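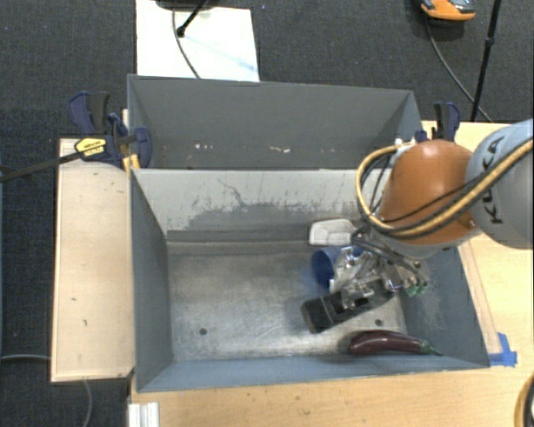
One owner of a Womivano writes that she skipped this section, planted straight into the tub, and had a very nice pond by December. We have kept her letter by the desk, and the steps below are longer because of it.

Section 4: Drainage and First Fill

Any metal tub can grow salad on a balcony, provided the water has somewhere to go. The Womivano liner kit sees to that. Set aside an afternoon, and put on shoes you don't love.

1. Choose the spot before you fill. A full tub weighs what a full tub weighs, and it will not be talked into moving later.

2. Check that the tub has at least two drain holes. If it has none, drill them from the inside, with a scrap of wood underneath. File the edges smooth.

CAUTION: Wear gloves and eye protection. Metal shavings are small, sharp and fond of socks.

3. Stand the tub on the Forneck feet, one at each corner. The kit contains 4. If you have 3, look in the lid of the box, where the last one likes to hide.

4. Lay the mesh over the holes and press it flat. Do not glue it. People do glue it, and then they write to us.

5. Pour in two inches of gravel, then unroll the felt on top. The felt goes fuzzy side up. If both sides look fuzzy to you, either will do.

6. Add potting mix to within three inches of the rim. Garden soil is free, heavy and full of other people's seeds – leave it in the garden.

7. Water slowly until it runs out underneath. If nothing comes out, stop and go back to step 2 in a humble frame of mind.

Note: Downstairs neighbors count as part of the drainage system. Fit the drip tray before step 7.

Note: Scratches and scuffs on the inside of a used tub are no bar to planting. Rust you can push a finger through is.

Wait a day for the mix to settle, top it up, and go on to Section 5 (Sowing).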